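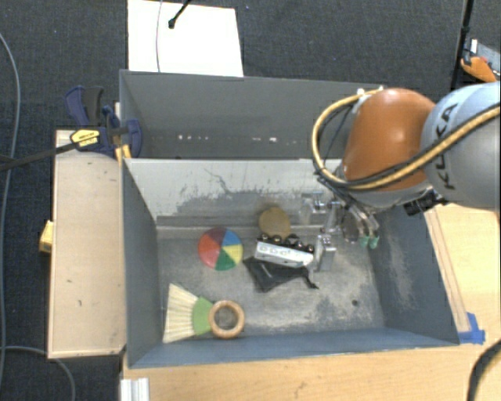 I've spent most of the winter so far on one question: when a picking robot fails, how much can you learn from the failure if all you keep is a yes or no? I wrote a bit about this in November and a few people asked for the longer version, with the numbers.

The setup is simple. The arm picks things out of one bin, puts them in the next one, and when the first is empty it turns round and goes the other way. It's a KUKA arm and two metal bins, with a mixed lot of household bits and toys. The method doesn't know what any of the objects are. It gets a view of the bin, proposes a place to grip, tries it, and we record whether the fingers came up with something in them. That record is what it learns from.

The usual way to do this is to treat every attempt the same. A success is a one, a failure is a zero, and you train on the lot. It works, given enough attempts. The trouble is that a zero covers several quite different events. The fingers may have closed on air. They may have landed on top of something hard and stopped. They may have got hold of the object and lost it on the way up. The third of those was nearly a good grasp, and the plain method pushes the robot away from it just as hard as from the first.

## What I changed

I split the failures into 3 kinds, which are the ones above: missed, blocked and dropped. I didn't want anyone labelling by hand, so the split comes from signals we already have. If the fingers close all the way without resistance, it's a miss. If the arm feels a push from below before it reaches the planned depth, it's blocked. If the fingers are held apart after closing and then shut during the lift, it's a drop.

The network then predicts all of these along with success. At picking time we still rank the candidates by chance of success and nothing else. The extra outputs are only there to shape the training. Su-bin Cha suggested early on that we should use them in the ranking as well, for instance by preferring a likely miss to a likely block because a miss does no harm. I think she's right, but I wanted to change one thing at a time.

I called the tool that does the sorting Flekitz, for no good reason, and the name has stuck in our folder structure so I can't get rid of it now.

## How I tested it

We had a plain model and a split model, both starting from the same weights. Each was trained on 2,000 attempts from the same log, so neither had better luck with its data. Then each one got 1,000 fresh attempts on the real arm. We swapped models every 16 attempts so that slow changes in the rig, such as the fingertips wearing down, would hit both of them about equally.

The test objects were a mix of ones that appeared in training and ones that didn't. I picked them to be awkward in different ways: something soft that folds up, something round that rolls, something with a hole through it, something with bristles. The soft things are easy to grip but hard to judge from a picture, as their shape is different each time they land. The round ones are easy to judge and hard to grip, and they end up against the walls a lot.

Woo-jin Ban ran most of the sessions with me. Bảo Tạ wrote the code that does the swapping, which sounds like a small job and took him a week, mainly because the arm has to finish what it's doing and clear the bin before the new model takes over.

## What happened

The split model picked better, but the gap was smaller than I'd hoped for. Nearly all of the gain came from one place, the dropped grasps. The plain model would try a decent grip on an object, lose it, and over training become shy of that sort of grip. The split model kept trying grips of that kind and shifted them a little, usually closer to the middle of the object.

You can see it best with long thin things. The plain model likes to take a handle near the end, where the fingers fit well, and then the weight at the far end swings down and pulls it out. The split model goes for a point further along. We never told it anything about weight.

On blocked grasps there was no real difference between the two. I'd expected one, so I went through the logs again, and I think the reason is dull. A blocked grasp is nearly always visible beforehand: there's a hard object under the fingertip, or a wall. The plain model has already learned to avoid that. Giving it a separate name adds nothing.

Misses were slightly worse with the split model. I can't say why. It may be chance, and I wouldn't put any weight on it until we've repeated the run.

## The walls

A large share of all the failures, for both models, happened close to the sides of the bin. If an object rests against a wall, one finger has to fit into a gap that may not be there. Ours also have scratches and scuffs all over them, and the depth reading is poor on bare metal, so the model sometimes sees a gap where there's a wall or the other way round.

Jong-dae Joo's view is that we should stop trying to grip there and push the object into the open first. The group at Idska does something like that and seems happy with it. My worry is that a push costs time and can make things worse, by rolling a ball from one wall to the next. Still, I've no better idea, and a small set of push attempts is next on the list.

## Problems with the sorting

The automatic labels aren't clean. Thin cloth is the main offender. The fingers close nearly all the way on it, so a grasp that held and then slipped gets logged as a miss. I checked a sample by watching the recordings, and cloth was behind most of the mistakes I found. A softer threshold helps a little, but then small slips in the finger reading start to count as drops.

Marites Buenaventura has offered to try a check on the picture taken after the lift: if the cloth has moved, it was probably touched. That wouldn't prove it was held — the fingers can drag something along without gripping it — but it would beat what we have.

There's also the matter of what happens when two objects come up together. At present we count it as a success. For emptying a bin that's fine. For anyone who needs one item at a time, it's a failure, and it would need a kind of its own.

## Next

I'm rerunning the whole comparison with a second seed, mostly for the sake of the misses. After that come the push attempts, and after that Su-bin's ranking idea, which I now rather wish I'd done first. I'll put the sorting code up once I've taken out the parts that only make sense on our rig.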